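Lentil and tomato soup for a wet Wednesday

Wednesday, October 13, 2021

I've been making this soup since we lived in Stukville, where the kitchen had one decent ring and a window that wouldn't shut, and I still make it nearly every week once the clocks start threatening to change. It's cheap, it's filling and it forgives almost anything you do to it. I've burnt the onions, forgotten the stock and once put in cinnamon when I meant cumin (not bad, as it happens, but I wouldn't do it on purpose).

You want red lentils for this, the split sort that collapse into mush. Green ones stay firm and you'll be standing there for an hour wondering why your soup looks like gravel. I buy mine in big bags from Bisgaard, the wholesale place behind the station, and decant them into jars. I weigh out 100 g per person, which I know sounds mean, but they swell up like anything.

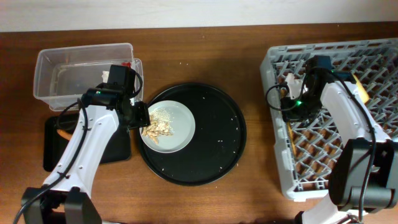
Start with a big onion, chopped as roughly as you like, and a good glug of oil in your heaviest pan. Keep the heat low and leave it alone for a bit. When it's soft and going sweet, add three cloves of garlic, a heaped teaspoon of cumin and half a teaspoon of smoked paprika. Give it a minute, and then in go the lentils (rinse them first, please, until the water stops looking like dishwater), a tin of chopped tomatoes and enough stock to cover the lot by a couple of inches.

Then it just bubbles away. I set the timer for twenty-five minutes and stir when I remember. If it gets too thick, add a splash from the kettle. Salt goes in at the end, and quite a lot of it!

Now, blending. My sister-in-law blends hers completely smooth and I think that's a shame, it ends up like baby food. I do half. Six or seven quick goes with the stick blender and then stop, so you've still got something to chew on.

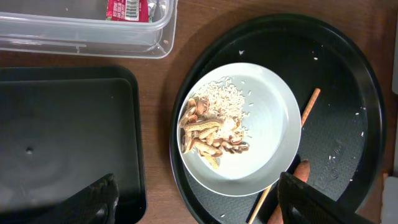 Peanut shells and rice in a white bowl.

A squeeze of lemon over each bowl is the bit I'd never skip. I used to think it was just for show, and then in August I ran out and the soup tasted flat as a pancake all week. Vinegar will do if that's all you've got. A spoonful of plain yoghurt on top is lovely too, and so is a handful of crushed crisps, which I started doing for the kids and now do for myself.

It freezes beautifully, by the way. I use old takeaway tubs and can get 6 of them into the top drawer if I take the peas out. Write the date on the lid. I found one last month that could have been soup or could have been the curry from Easter, and I ate it to find out. (Curry.)

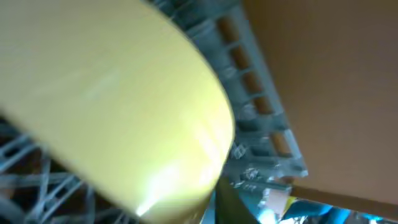

Something yellow-green, very close up.

Somebody asked in the comments last time about doing this in a slow cooker. Yes, you can, but fry the onions in a pan first or they go a bit slimy, and use less stock than you think. Mine does it in four hours on high. I haven't tried the pressure cooker yet, I'm still slightly frightened of it.

Next week I'm going to have another go at the flatbreads, which came out like roof tiles on Sunday. If you've got a recipe that works without yeast, leave it underneath and I'll try it.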